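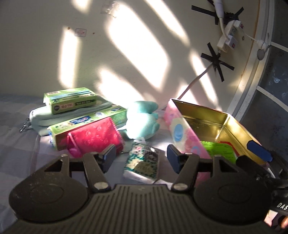
Gemell Home Handling Set: collection rules and data card

Version date: 2026-01-18
Status: current. Replaces the November rules.

This file covers how episodes in the set are recorded, checked and released. Read it before you record anything or merge a batch. The file layout is in LAYOUT.txt.

Contents

932 episodes recorded with hand-held grippers in private homes. Each one is a short pick, place or sort with small household items: cartons, pouches, soft toys, sachets, tins. 67 episodes are held out for testing and must not be used for training or tuning. The list is in heldout.txt.

Before recording

1. Get the signed home consent form. One form per address, kept with Pladero and never in this repository.
2. Put away mail, medicine labels with a name on them, ID cards, bank cards and family photos.
3. Leave the rest of the room alone. Do not straighten bedding, close curtains or move furniture to get a cleaner background. Direct sun is allowed.
4. Tape down any loose cable that could reach the work area. Do not plug in, unplug or switch anything with the gripper.
5. Check both finger pads and both pivots. A pad that slides on its finger gets replaced before the session.
6. Wipe the lens. Dust on the gripper body is fine.

During recording

Start with the fingers open and in view. Hold still for a moment, then begin.

Do one task per episode. If you drop an item, you may pick it up and carry on, but tag the episode "retry". If your free hand touches an item, stop and discard.

No glass, blades, open liquids, lit candles or live animals. Screwdrivers and similar tools may lie nearby but are not to be picked up.

For tins and other hard-sided containers, come in from above where you can and keep the pads off the rim. Flat packets can be gripped by the edge or by the face; both count. 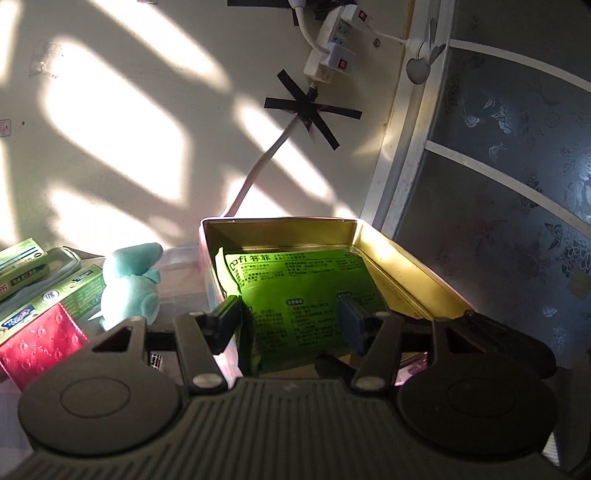

Maintained by: Handling Data Team, Gemell

Labels

Every episode gets a task line, an object list and an outcome. Write the task line as an instruction, in everyday words ("put the green sachet in the tin"). Use color and type for objects. Do not copy brand names into the object list, even when they are easy to read. Text in any language stays untranslated.

Outcome is one of: done, partial, failed, discard. Judge it from the whole clip. A sachet held inside a tin is not "done" until the fingers have let go and moved clear.

Review

A second person checks each episode. The reviewer can't be the one who recorded it. The checklist has 17 items, and 16 of them are pass or fail. The last is a free comment and may be left blank. Any fail sends the episode back.

If a face, a full name or a street address shows up, pull the whole episode. Blurring is not accepted for this set.

Known gaps

Strong sun and patterned fabric make object edges hard to mark. Annotators disagree most on soft toys and pouches. Kitchens are thin in this version. Left-handed recordings are tagged but few.

Use and release

Internal training and evaluation at Gemell and Pladero. Outside requests go through the Tse access form. The Lellemari subset has its own terms, see TERMS_LELLEMARI.txt, and those win where the two disagree.

A household can withdraw at any time. Remove its episodes from the next release and add the batch number to withdrawn.txt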